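Truston Robotics Short Course
Handout 2: Good practice for hand-held gripper work

Clear the table before each take. Open the lid fully and lay it flat, then check that both latches are free. Start with the fingers wide open and well back from the box.

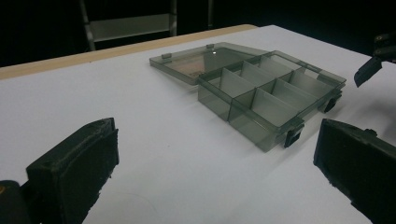
Keep wrist movements slow, and stop if a pad touches a divider by mistake. Log the take as void - do not trim it. Each set is 10 takes, followed by a break. Check the pads for wear after every set.

Clear plastic is hard to judge by eye, so approach at a shallow angle and allow roughly 20 mm on each side.

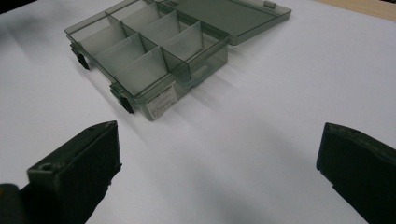 Organizer box with lid open and bays empty.

Log sheets are due by 4th June.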